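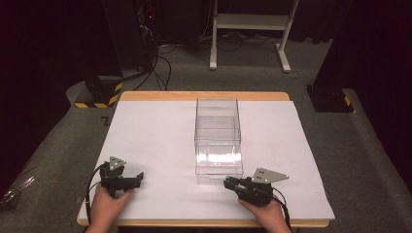 Hand-held grippers either side of a clear box, at the Plendow open day.

Tips I brought home from a robot demonstration

I went to the Plendow open day in June hoping a machine would offer to do my dishes. None did. I came away with a page of notes on keeping a work table in order, and my kitchen has been slightly less embarrassing ever since.

Cover the table first. They had a big sheet of white foam board over a wooden table, nearly edge to edge. I now do the same for glue, shoe polish and anything the kids call a project. Small screws show up nicely against it. Cut it a little short of the edge, or your sleeves will catch it and take the lot with them.

Put the job in the middle. One clear box, a gripper on each side, no mail, no coffee mug. My own table has never known such peace, but I clear a space the size of a cookie sheet before I start and that gets me most of the way.

Buy see-through boxes. I had 6 lidded tubs in the garage, all solid blue, and opening them was like a game show with bad prizes. Clear ones get found and used. Wash them with dish soap and a soft cloth – the scratchy side of the sponge will fog them for good.

Let cords drop away from you. Each gripper had a black cable running back toward the person's side of the table, well clear of the box. Try it with a glue gun or a hand mixer: cord behind the wrist, never across the work.

Mark what you trip over. The equipment bases on the carpet wore yellow-and-black stripes. A roll of striped tape now decorates my basement step, and my shins are grateful.

Practice slowly. A man from Ernis told us a simple pick-up might be repeated more than 2,000 times. I have folded a fitted sheet perhaps two dozen times in my life and given up on most of them, so I may have quit early.

Next month: getting candle wax out of a tablecloth, with an iron and a brown paper bag.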